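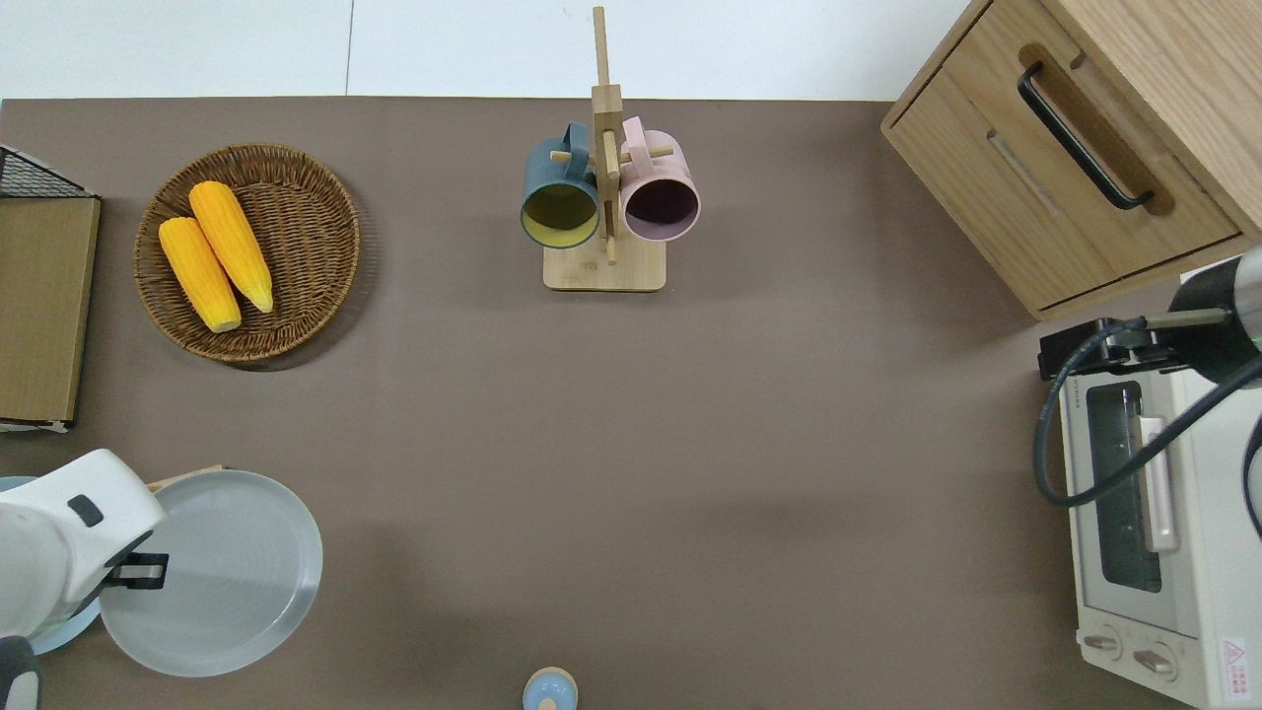 FOR IMMEDIATE RELEASE

Giltus Opens Booking for Guided Walks on the Elosach Ridge

27 February 2024. Giltus, an operator of guided walking holidays, today opened booking for its new season on the Elosach Ridge. The first groups will set out in April, as soon as the upper paths are clear of snow.

The program centers on a marked route of 76 miles between the village of Favwood and the old customs station at the eastern end of the ridge. Guests may walk the full route or join for a shorter section. The highest point, at 1,954 meters, is reached on the fourth day by way of a broad grass shoulder that calls for no climbing equipment. A lower path through the beech woods is available to guests who prefer it, and both groups meet again at the same lodge in the evening.

All walks are led by licensed mountain guides who live in the region. Luggage is moved by road each morning, so that guests carry only a day pack. Transfers from the rail station at Favwood are included in the price of every tour.

"The ridge has long been known to local walkers, and we are pleased to bring it to visitors from abroad," Giltus said in a statement. "We have kept the daily stages moderate and left time in the afternoons for the villages."

A separate family program will run from the Magyar Lodge, a guesthouse on the south side of the valley. Families stay at the lodge throughout and take a different walk each day, with an early return for younger children. Private departures can be arranged on request for parties with their own dates.

Giltus has also signed an agreement with the landowners along the route to help pay for path repair. Under its terms, the company will replace 2 footbridges above Favwood before the season begins and renew the waymarks on the eastern stages.
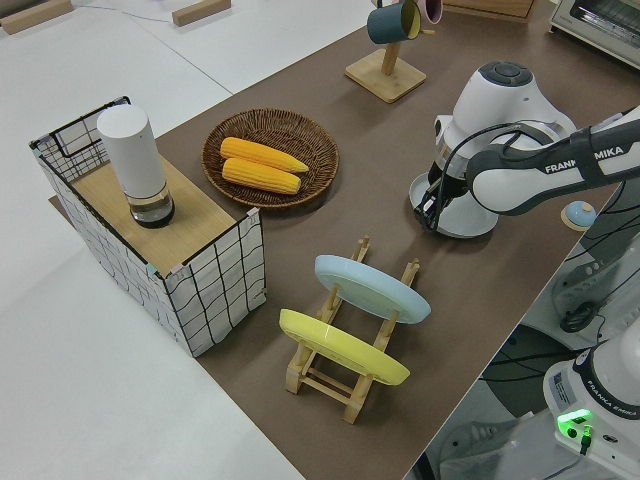
Booking and Conditions

Places may be reserved through the Giltus website or by telephone during office hours. A deposit is due at the time of booking, and the balance is payable before departure. Guests should be in good general health and used to walking for several hours on uneven ground. A full equipment list is sent with each confirmation.

About Giltus

Giltus arranges guided walking and hiking holidays for individuals, families and private groups. The company is based in Favwood.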